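Clearing a mixed table: sorting small soft goods, boxes and bottles

Applies to: timber tables used as a drop zone, cloth on or off
Contributed by Silvan Brunner, Grovov household notes

A dining table that collects toys, hair ties and packaging is best cleared by material, one category at a time. Sorting by owner or by room takes longer because each item is handled twice. The method below uses one open plastic basket with handle cutouts and a damp microfibre cloth.

Basket position. Set the basket at one end of the table, against the wall if there is one. Keep the handle cutout facing you. Bottles go behind the basket, upright, caps checked for tightness before anything else is moved.

Textiles first. Scrunchies, ribbons and plush toys pick up crumbs and grease from bare timber. Shake each one over the sink. Scrunchies can go through a cold wash in a mesh bag; dry them flat, away from direct sun, as heat shortens the life of the elastic. Plush toys with a printed care label should be washed to the label. Where the label is missing, sponge the surface with a mild wool wash and dry in shade. Do not tumble dry fluffy pile; the fibres mat and will not brush out.

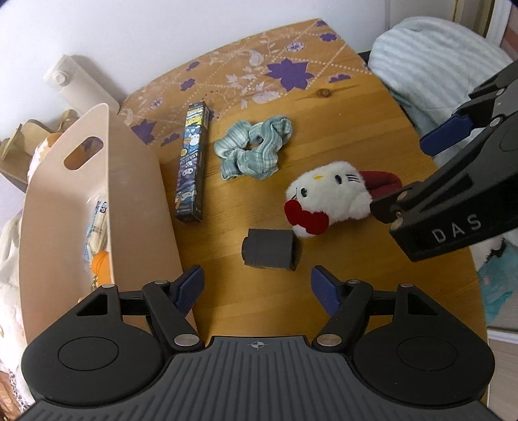
Scrunchie and plush toy still to be sorted, with the basket at left.

Boxes. Long, narrow cartons waste basket space when laid flat. Stand them on end in a corner of the basket, or flatten them for recycling if the contents have been moved elsewhere. Keep any carton that carries a batch number or care instructions until the product is used up.

Rubber and soft plastic. Rubber cups, grips and feet should not be left sitting on a finished tabletop. Plasticiser can migrate into lacquer and leave a dull grey mark. If a mark has formed, wipe with warm water and a drop of dish liquid, dry at once, and leave overnight before trying a furniture cleaner. Test any cleaner on the underside first.

The cloth. A printed tablecloth that covers only part of the table will cause uneven colour over time, as pale timber darkens where light reaches it. Either cover the full top or shift the cloth every 2 months. Lift it when clearing and wipe beneath; grit trapped under the edge scratches along the fold line.

Knots. Small knots in pale timber are harder than the surrounding grain and may sit slightly proud. Wipe with the grain and do not scour over them.

Revised in January. Note on rubber marks added by Amancay Gallardo.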